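Keeping the Hand Grippers Running
My part of the Skondex project, Stultach lab group

So my job this June was the hand-held grippers. Everybody else got to do the fun stuff with the tasks and the data, and I got the finger pads, the cables and the marker cubes — and I ended up liking it a lot!
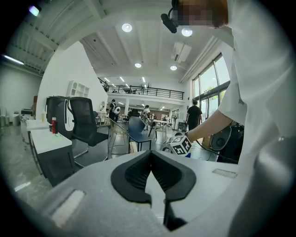
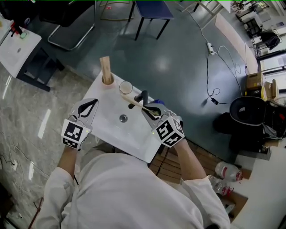
Grippers with their marker cubes on, both times.

The cubes were my biggest headache. If one sits even a little crooked on its mount, the tracking drifts, and then the whole session has to be thrown out. Bartosz Sobczak showed me how to check them before every start: wipe the faces, wiggle the cube, then run the 10 second tracking test (twice if you're me). I logged 21 cube checks and found a loose screw in the very first week.

Finger pads were easier. We swapped them after 2,954 closes, which was too late for one set, so the new rule is to look at them every Friday. The cables I just zip-tied again and again. I still want to try a shorter one, but the order from Ebihara hasn't come in yet.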